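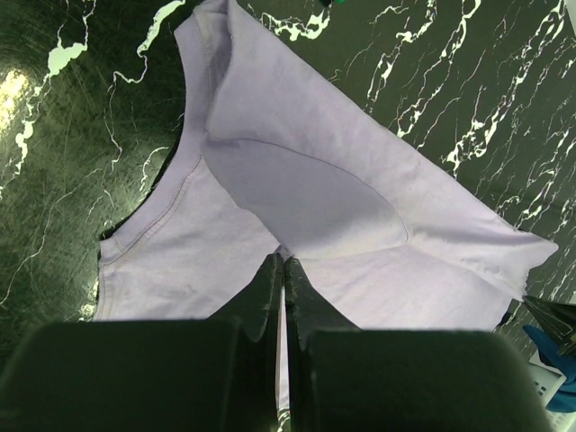
Participants wanted: grip fault trials, Gesmont garment handling

We are looking for 8 people to help us track down a fault in our two-arm folding station. In July a gripper failed to release a shirt when the stop button was pressed, and an operator's fingers were pulled against the table edge. She was bruised and is back at work. The station has run at reduced force ever since.

You will stand at a marked line, watch T-shirts being picked up and folded, and press stop whenever you think a grip looks wrong. We log the time between your press and the release. The arms are fenced off and you will not be asked to reach in.

Sessions last 5 hours with a paid lunch. The fee is £275, plus bus or train fare. No technical background needed. You must be over 18, able to stand for an hour at a time, and not employed by Gesmont or by Kullero, who supply the control software.

What we know so far: the fault shows up when cloth is lifted by a narrow pinch and moved quickly. It has been logged in more than 640 cycles, nearly all on soft cotton.

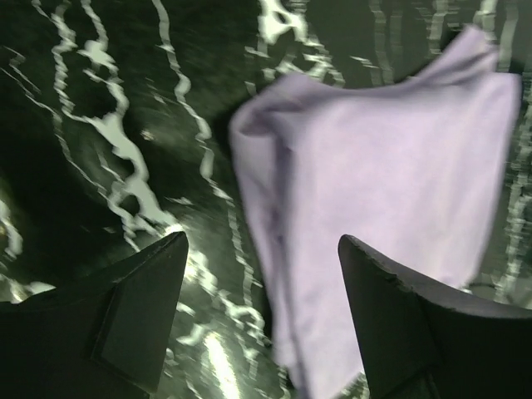

Angharad Prosser, after the first round, wrote that the waiting was harder than the watching, and that she would have liked a second stop button on the left. There is one now.

To apply, write to Delphine Ambrose at the Gesmont front desk. Sunday places are already taken.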